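Über uns

Tennisschule Watatby – Training für Kinder, Erwachsene und Wiedereinsteiger

Die Tennisschule Watatby besteht aus zwei Trainern, einer Trainerin und einem Büro, das zugleich Materialraum ist. Gegründet wurde sie von Veikko Kettunen, der bis heute die Erwachsenengruppen am Abend leitet. Siiri Saarinen trainiert die Kinder, Lauri Laaksonen die Jugendlichen und die Mannschaften.

Zurzeit spielen 169 Mitglieder in 26 Gruppen. Eine Gruppe hat höchstens sechs Plätze, bei den Jüngsten vier. Wer nach längerer Pause wieder anfangen möchte, kommt zuerst zu einer Probestunde.

Bälle stellen wir in allen Kursen. Vor der Ausgabe werden sie einzeln auf den Tisch gelegt, auf Druck und Filz geprüft und danach sortiert.
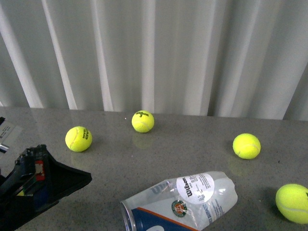
Gute Bälle gehen in die Mannschaftskörbe, weichere in den Anfängerunterricht. Was nicht mehr springt, sammeln wir im Büro und geben es an Schulen ab, die damit Stuhlbeine bekleben. Im letzten Jahr waren das 549 Stück. Eine feste Marke haben wir nicht. In den Körben liegen Bälle verschiedener Hersteller durcheinander, für das Training spielt das keine Rolle.

Mitzubringen sind Hallenschuhe mit heller Sohle und etwas zu trinken, am besten in einer verschließbaren Flasche. Leihschläger gibt es in allen Größen. Die Saiten kontrolliert Lauri jeden Montag, gerissene Schläger bitte bei ihm abgeben und nicht zurück ins Regal hängen.

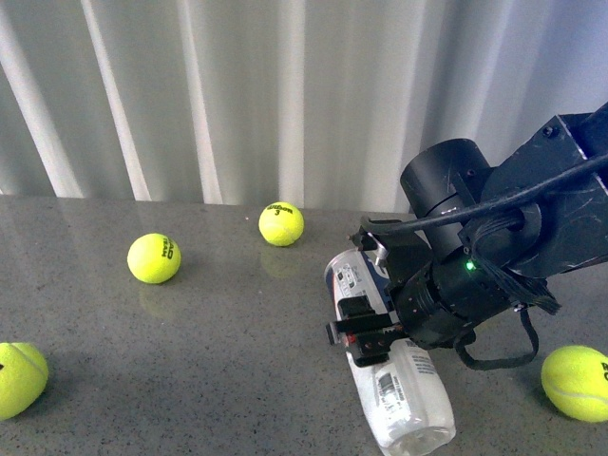
Rania Badawi schreibt dazu, sie habe in der ersten Stunde gar nichts dabeigehabt außer den Schuhen und trotzdem sofort mitspielen können. Ihr seien die weicheren Bälle am Anfang lieber gewesen, und inzwischen helfe sie vor dem Kurs beim Sortieren.

Das Büro ist montags von 16 bis 19 Uhr besetzt. Anmeldungen für die Winterkurse nehmen wir bis Januar an, für die Kindergruppen gibt es eine Warteliste.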